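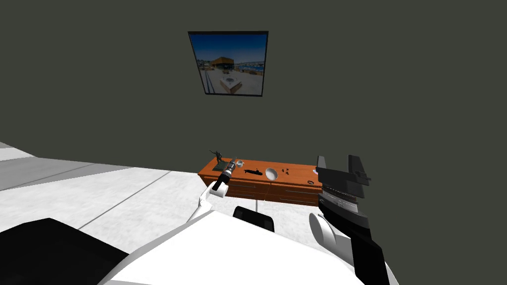
2 min read

The Gradgate room pack — what's in it and how our club uses it

I run the Tuesday robotics club at Baloyi, and we've been on the Gradgate simulator pack since March, so when Stuledura asked if I'd write up the product page from a club leader's side, I said yes before they finished the sentence.

The pack gives you a two-armed robot with grippers, a set of furnished rooms, and a big drawer of household objects to put in them. You look out from the robot, so you see your own arms reaching in. My kids love that part! They start the year driving by hand, one student per arm (chaos, lots of giggling), and by winter they're writing scripts.

The tidy-the-sideboard job is our favorite. There's a flashlight in the left gripper, and along the top you've got a cup, a toy submarine, a bowl and a bunch of little dark bits that are a real pain to pick up. Nomvula Hendricks, one of my ninth graders, has made the submarine her personal project and won't let anyone else touch the code for it. Fung-ping Lui prefers the bowl. I like the flashlight, mostly for teaching grip angle — a long round thing held on a slant gets students talking about where the far end is going to go, and that conversation can eat a whole session.

You can move the objects yourself, swap the room, or load a layout somebody else saved. Our layouts are in the shared folder under Illen, which is the name the kids gave our team. Help yourself.

What you get

Club license, 13 seats, one school year
6 furnished rooms
2,000 saved runs of storage, or 3,000 with the team add-on
Student workbook and leader notes by Marianna Pawłowska

A few things I'd want to know before buying. Older laptops will run it if you turn the shadows off. The workbook assumes a little Python, so do a warm-up month first if your group is brand new. And name your saved runs properly! We had a whole page called "test" and "test again" and Mandla Kruger spent a lunch break opening them one by one.

Orders for the spring term close Fri 15 November. Write to Gisela Retamal at Stuledura for a school quote, and ask her for the trial room if you'd like to let the kids loose on it first.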